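Zovel toothed finger pads, white, set of four

I'm Pascal Haberkorn and I look after the gripper spares at Brosine. Before you put these in your basket, please read about the fault, as I'd hate you to find it the way we did.

The pads are made for thin round things, mostly network cable. The small rounded teeth stop a cable rolling when the fingers close, and for that they're lovely. The trouble came in February with the first batch (anything with a part number ending in 35). The pad could creep along the finger under load, and on our bench at Werkach one let go of a patch lead halfway to the switch. The arm carried on as if it still had hold of it and drove an empty finger at the port - not a nice noise! 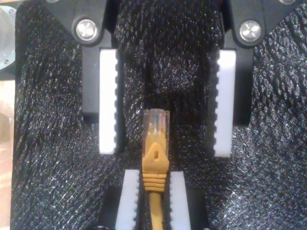
So, if you have the old batch, stop using it and send it back. We'll swap it free, and Wegener's service desk will do the same if you bought through them. The new batch ends in 70 and has a deeper seat. We've put it through 1,515 grips since then and had 3 slips, all with the closing force set too low.

Please also switch on grip checking in your controller, whichever pads you use. I had mine off that Wednesday to save a bit of time (my own silly fault) and it would have stopped the arm straight away. Keep your hands well out of the way while it's running, too.
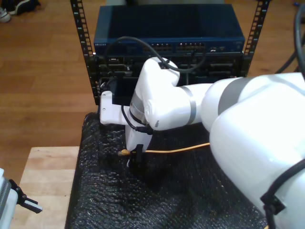
Arm and gripper at the rack, with a yellow network cable on the mat.

Swaps go out the same day if you write to me before noon.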